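Clundlow Press Carrier review: two trips in a blue vest

Posted 2026-04-11 in Kit

I've been putting this one off because reviewing body armour feels a bit like reviewing a parachute. The main thing it's for hasn't been put to the test, thank goodness, and I'd like to keep it that way. So please don't read this as a verdict on whether the plates will stop anything. I'm a reporter, I can't tell you that, and you should be reading the test certificates and talking to whoever does your safety training. What I can tell you is what it's like to wear the Clundlow Press Carrier for days on end while trying to do a job in it, and I have a lot to say about that.

Some background first. I freelance, mostly radio with a bit of writing, and for years I borrowed whatever vest was hanging in the cupboard of whichever office was sending me. Those vests have all been worn by enormous men. I'm five foot four. If you've ever tried to sit in the back of a pick-up with a plate digging into your thighs and the collar pushing your chin up to the sky, you'll understand why I finally spent my own money.

What you get

The carrier comes in navy with PRESS patches front and back, a folding bag and a little pouch of spare hook-and-loop strips. It cost me £500 without plates. Yes, without plates! You buy those separately, or you borrow them, which is what I do (Upendo Nyanda, my editor on the last two jobs, has a set she signs out to freelancers, bless her). I weighed the empty carrier on the kitchen scales and got 1467 grams, which is lighter than my old borrowed one by a good margin, but once the plates are in you won't be thinking about grams. You'll be thinking about your lower back.

There are three sizes and I went for the small. The front and back panels really are shorter on the small one, they haven't just taken in the straps, and that was the thing that sold me. I can sit down in it. I can bend over and tie my boots in it, grunting a bit.

Where I wore it

The first trip was in October, up the road towards Bakilana while the ceasefire line was being redrawn. Long checkpoints, lots of waiting, not much shooting to speak of by the time we got there but plenty of mortar holes and jumpy young soldiers. The second was a shorter run to Zidon, where both sides had pulled back from the grain depot and everybody with a microphone wanted to see who would walk in first. It was the district police, in case you missed it, and they looked as surprised as the rest of us.

On the Bakilana trip I had the vest on for 12 hours in one stretch, most of that in a car. I've had worse days in worse vests. The shoulder pads are wide and a bit squashy, and they spread the weight nicely until mid-afternoon, when mine started creeping outwards towards the ends of my shoulders. A tug every so often puts them back. By evening I had a sore patch on the left side where my recorder strap crosses the pad, so if you carry a bag across your body, try it on with the bag before you decide.

Heat is heat. The lining is a raised mesh and Clundlow make a lot of noise about airflow in the leaflet. I felt no airflow. I was soaked through by ten in the morning, same as everybody else in the convoy.

Getting in and out of it

This is the bit I'd pay for all over again. The side straps have big chunky pull tabs that you can find with gloves on or in the dark, and there's a quick release cord tucked behind the front panel. Pull it and the whole thing comes apart and drops off you. I practised in my hall at home with the empty carrier, then with plates in, and the second time I nearly took the skirting board off. Put a cushion down.

Putting it back together afterwards is a pain. The cord has to be threaded through four loops in the right order and the drawing in the leaflet is the size of a stamp. I got it wrong twice. Do learn it somewhere calm, and don't let a colleague pull the cord for a laugh at a checkpoint hotel at midnight, which is how I learned it.

Pockets and patches

One flat pocket inside the front for documents, which I used constantly. It takes a passport and a folded permission letter with no bother. There's webbing across the front for pouches, and a loop on each shoulder that holds a lavalier mic cable quite neatly, though I doubt that was the plan.

The patches are big and readable and they come off fast. You may think that's a strange thing to praise. Tatu Kashindye, who takes pictures and has been doing this since I was at school, likes hers off on certain roads and on for others, and she makes the call each morning with the driver. I don't want to get into the whole argument here about whether being marked makes you safer these days. It depends who's looking. But I do want the choice to be mine, and on the vest I used to borrow the letters were sewn on.

My one grumble is that the hook-and-loop picks up fluff like mad, and by the end of the Zidon trip the back patch was lifting at one corner. The spare strips sorted it.

How it compares with the Wurkar

Tatu wears a Wurkar, so we swapped for a morning. The Wurkar is stiffer and feels better made, if I'm truthful. The stitching is lovely and the collar is removable, which mine isn't. But it's longer in the body, even in the smallest size, and I was back to plate-in-the-thigh misery within the hour. Tatu is a good bit taller than me and thought mine felt like a bib. So there you go! Height matters more than the label. If you're tall, I'd look at the Wurkar first and only come back to this one if the price puts you off.

She also pointed out that the Wurkar has a drag handle you can get your whole hand through. On the Clundlow it's a thinner loop of webbing and her gloved hand only just fitted. I hadn't even thought to check that, and it's the sort of thing you buy for the other people in your team as much as for yourself. I'd like to see them change it.

Keeping it clean

After a fortnight of dust and sweat it stank. There's no nice way to say it. The label says to take the plates out (please, please take the plates out, and any soft panels too), close all the hook-and-loop so it doesn't chew itself up, and wash the cover on a cool gentle cycle with no softener. Then hang it up, no tumble drying. I also undo the release cord and put it in a sock so it doesn't tie itself round everything else. The navy has faded a shade at the shoulders but the shape has held up fine. The plates just get a wipe with a damp cloth, and I look them over for cracks or dents before they go back to Upendo.

Drying takes ages, mind. The shoulder padding holds water and mine needed two full days over the bath, so don't leave it until the night before you fly.
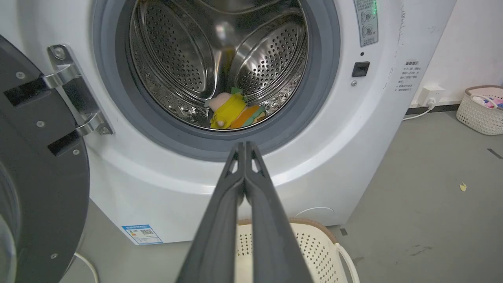 Would I buy it again?

Yes, in the small. I'd grumble about the price and I'd want that drag handle sorted, and I still think a beginner going out for the first time should borrow before buying, from more than one person if they can. But I can sit, I can write in it, and I can get it off in a hurry. Four out of five from me.

If any of you have worn the medium or the large, leave a comment with your height, as I get asked about sizing all the time and can only speak for the short end. Next up I'm looking at helmets, so if you've got one that doesn't slide down over your eyes when you look at a notebook, tell me which.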